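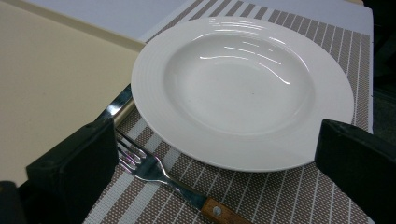 By Sevim Tuncer
Posted November 14, 2009 in How-To, Phones
Filed under: contacts, backup, syncing

How to move your contacts to a new phone without trusting the transfer wizard

Every phone sold this year comes with a promise that your contacts will "just move over." The box says so, the clerk says so, and there is a cheerful little wizard that says so while it fills in a progress bar. I have moved address books between phones for myself and for most of my family, and I have learned to treat that progress bar as decoration. It tells you the software finished. It does not tell you what it finished doing.

What follows is the slow way. It takes an evening. You will need the old phone, the new phone, a computer, the data cable for each phone and any spreadsheet program.

Before you start

Charge both phones fully. Leave the SIM card in the old phone for now, and turn off any automatic syncing on the new one. This matters more than it sounds. If the new phone is already signed in to an online account, it may pull down an old, half-finished copy of your address book and mix it with the one you are about to load. Cleaning that up is worse than the whole rest of the job.

Do not erase the old phone. Do not trade it in, either, even if the store is offering you credit for doing it on the spot. Keep it in a drawer until you have used the new one for a full billing cycle.

Step 1: Find out where your contacts are

Most older phones keep names in two places, the SIM card and the phone's own memory, and show them to you in one list as if they were the same thing. Open the contacts menu and look for a setting called something like "Contacts in use" or "Memory status." Write down both numbers.

Mine said 48 on the SIM and 300 in the phone. The wizard on my new Layug found only the first batch, told me "All contacts transferred" and went back to the home screen. I would have believed it if I hadn't gone looking for my dentist.

Step 2: Skip the SIM shuffle

The advice you will get at the counter is to copy everything to the SIM and move the card across. Don't. A SIM entry usually holds one name and one number, and the name gets chopped if it is long. A contact with a home number, a work number, an email and a street address will either lose most of that or be split into several entries with nearly the same name. There is also a limit on how many entries fit, and some phones simply stop copying when they hit it, with no warning.

The one time the SIM is useful is when your old phone is so basic that it has no cable and no Bluetooth. In that case, move the entries in batches and expect to retype the rest.

Step 3: Export to a file you can open

Connect the old phone to the computer and start whatever desktop program came with it. Look under File or Tools for Export. You want either CSV or vCard (the file name will end in .csv or .vcf). If the program offers only its own backup format, that is not an export. A backup that can be opened only by the maker's software, on the maker's phone, is no help to a person who is leaving for a different maker, and I suspect they know that.

If you are stuck with a backup-only program, try sending the contacts by Bluetooth instead. On many phones you can mark all the entries and choose "Send business card." The computer will receive them as vCard files, sometimes a separate one for each person. It's tedious but it works.

Save the export in two places. I put one on the computer and one on a USB stick.

Step 4: Open the file and read it

People skip this one. Open the CSV in your spreadsheet program and scroll through it. Things to look for:

Names with accents that have turned into question marks or odd symbols. If you see these, close the file without saving and open it again with the character set changed to UTF-8.

Phone numbers that have lost the zero or the plus sign at the front. Spreadsheets like to "fix" these for you. Import the column as text and they will stay put.

Birthdays. Check a few that you know by heart. Some programs swap the day and month.

A vCard file can be opened in a plain text editor. It looks messy, but each entry starts with BEGIN:VCARD, so you can search for that phrase and see if the total matches what you wrote down in Step 1.

Step 5: Load a small test first

Copy the heading row and 3 entries into a new file. Pick difficult ones – a person with two numbers, a person with an accent in the name, a business with no first name. Import that file to the new phone and look at what comes out.

On my first try the work numbers all landed in the fax field. The import screen had a "Match fields automatically" box, checked by default, and it had matched them wrong. With the box unchecked I could set each column by hand. Once the test entries look right, delete them and load the full file.

Step 6: Check, then turn on syncing

Compare the totals again, then look up a handful of people by hand and call one of them. Only after that should you turn on syncing. When the phone asks whether to merge, replace from server or replace from phone, choose replace from phone. "Merge" sounds like the polite answer, and in my experience it is how you end up with every cousin listed twice.

What about the paid services?

Several companies will do all this for a yearly fee. I tried the 30-day trial from Fostari, and it did move the names and numbers. It dropped the notes field completely, which the sales page does not mention, and it wanted a credit card before it would let me download my own file. The Tusport desktop tool is free and did keep the notes, but it put the street addresses on one line. Neither one beats a CSV you have looked at yourself. As for the Brimton dock that claims to copy "everything" at one press – I'll wait until somebody defines everything.

Ermelinda Amaral wrote in to point out that ringtones assigned to a person and speed dial numbers are not carried in either kind of file. She's right. Write your speed dials down on paper before you put the old phone in the drawer.

Text messages are a separate job, with worse software. I'll cover those when I find a program I can stand.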